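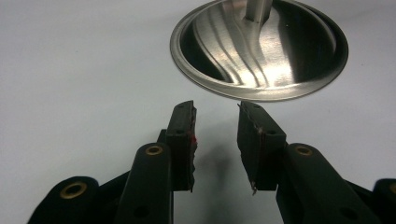
Jeanie Swanson wrote to us after the first edition that her students could name every knife in the rack and still "went and dressed a salad in a stockpot," and she asked for a chapter on bowls before the one on mixing. We have moved the material forward. It used to be split between the storage chapter and an appendix.

# Chapter 6: Bowls and Other Open Vessels

## What this chapter covers

A bowl is an open vessel, wider than it is deep or close to it, that holds food while something is done to it or while it waits. In a working kitchen the same bowl may hold flour at seven in the morning and washed lettuce at noon. Choosing the right one is mostly a question of shape, size and material, in that order.

By the end of the chapter you should be able to:

- tell a shallow bowl from a deep one by its use as well as its look
- describe the common types of rim and say how each one affects pouring and lifting
- pick a bowl of the right capacity for a given amount of food
- clean and store stainless steel without scratching it more than you need to

Terms in **bold** are listed again at the end of the chapter, and the ones that also apply to pans are repeated on page 161.

## Shape

Start with depth. A **deep bowl** has steep walls. It keeps loose ingredients in while they are beaten or folded, and it gives a whisk room to work. A **shallow bowl** has low walls and a broad floor. Food spreads out in it. That makes it good for dredging, for tossing small amounts by hand, for cooling cooked grains and for setting out food where people will serve themselves.

The steel bowl that opens the chapter is round and shallow, with a flat, polished rim. Look at how light runs along the inner wall in curved bands. A curved wall of this kind leaves few places for food to lodge, and a scraper can follow it in one pass. Where a wall meets a floor at a sharp corner, batter stays behind in the angle and has to be dug out.

Some vessels have a post, tube or handle standing up from the middle. Ring molds, some serving pieces and certain machine bowls are made this way. A center fitting changes how the vessel is filled and cleaned. You work around it instead of across, and you wash its base with a narrow brush. Always look closely at the joint between the fitting and the floor, where dried food collects first.

## Rims

The **rim** is the top edge of the bowl. There are three you will meet often.

A **rolled rim** is turned over on itself. It is stiff and comfortable to hold, but if the roll isn't fully closed, water gets inside and drips out later onto clean shelves. Shake a rolled-rim bowl after washing and listen.

A **flat rim** turns outward in a band. You can hook your fingers under it to lift, and film or a lid will sit on it well. It pours badly. Liquid runs along the band and leaves wherever it likes.

A **plain rim** is simply the cut edge, smoothed. It pours cleanly and dents easily.

## Material

Most bowls in teaching kitchens are stainless steel. The metal doesn't chip, it is light for its size, and ordinary food acids do it little harm in the time a bowl is normally in use. It carries heat and cold quickly, so a bowl set over ice chills its contents fast and a bowl set over hot water needs a dry towel under your hand.

Steel finishes are either **polished** or **brushed**. Polished steel shows fingerprints. Brushed steel hides them, though it also hides a thin film of grease, and you should check it by touch as well as by eye. Many bowls have one finish inside and another outside.

Glass, ceramic and plastic bowls are covered in the second half of the chapter.

## Size

Fill a mixing bowl no more than 50 percent full if the contents will be whipped. For folding or tossing you can go a little higher. Students nearly always choose too small a bowl. When Rozália Dudás ran the practical course at Andham, she had each group toss greens in the bowl they had picked, then sweep up, then choose again.

## Before you begin

Set up a clear, light-colored work surface if you have one. Spills show up on it, and so do bits of scouring pad left from the last wash. Collect four bowls of different shapes, a dry towel, a flexible scraper and a measuring jug.

1. Fill each bowl to the rim with water from the jug and write down the amount.
2. Empty each bowl by pouring over one side. Note where the water leaves the rim and how much runs down the outside.
3. Dry the bowls at once, inside and out. Standing drops leave mineral spots.
4. Stack them by size. Any bowl that sticks in the stack or rocks on the one below goes on a separate shelf.

Keep your notes. You will need the capacities for Exercise 2 and the pouring results for the section on batters in the next chapter.

## 6.1 Measuring capacity

Makers state capacity in one of two ways. **Brimful capacity** is the amount of water the bowl holds when filled to the very edge. **Working capacity** is the amount it holds with room left to stir. Catalogs don't always say which is meant, so compare the printed figure with the one you measured in step 1.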